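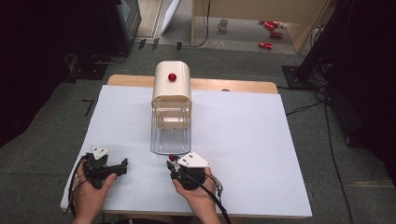
Just tip the whole drawer into the trash and see what you miss, one reader wrote under my last post on kitchen cupboards. I admire the nerve. I also keep the spare key to my building in my junk drawer, so we'll be doing it the slow way.

How to empty a junk drawer in one evening

You need a flat surface, a trash bag, a marker and some small trays or boxes. Give it two hours. The first time, I gave it 20 minutes and ate dinner standing up.

Step 1. Take everything out
Pull the drawer all the way out and tip it onto an old sheet. Wipe the inside. Whatever that sticky patch is, warm water and dish soap will deal with it, and you don't need to know more.

Step 2. Throw out the easy stuff
Dead pens, dried glue, takeout menus. I had six from Ông, which has changed its menu at least twice and its phone number once. Old batteries go in a bag for the recycling drop-off. In Clendmont that's the bin behind the library, open till 6 p.m.

Step 3. Deal with the mystery parts
Every drawer has an Allen key from a Vemska shelf you gave away years ago. Put the unknown parts in an envelope, write the month on it and leave it in a closet. Mine said July. I opened it the next spring, recognized one screw, and threw out the screw too.

Step 4. Split up the space
Measure the inside of the drawer before you buy anything. Height counts as much as width, as I learned from a set of Kusness trays that fit perfectly until I tried to close the drawer.
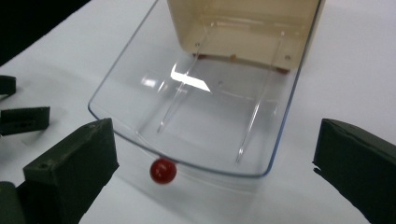 My dividers slide to the back every time I open the thing, a commenter complained, and by the weekend it's soup again. Cut a piece of rubber shelf liner to fit the bottom and set the dividers on that. A dab of poster putty under each corner also works.

Step 5. Put things back
Daily items go in front: scissors, tape, one working pen. Nearly 18 rubber bands came out of mine, depending on whether you count the snapped ones. I kept 10.
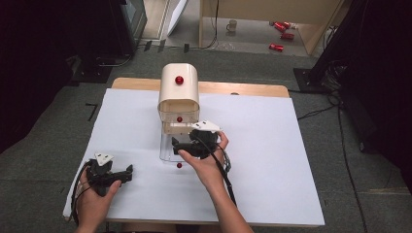 Cream housing, clear compartment, red balls.

Step 6. Keep it that way
Label the dividers if you share the kitchen. Then open the drawer once a month and take out the menus.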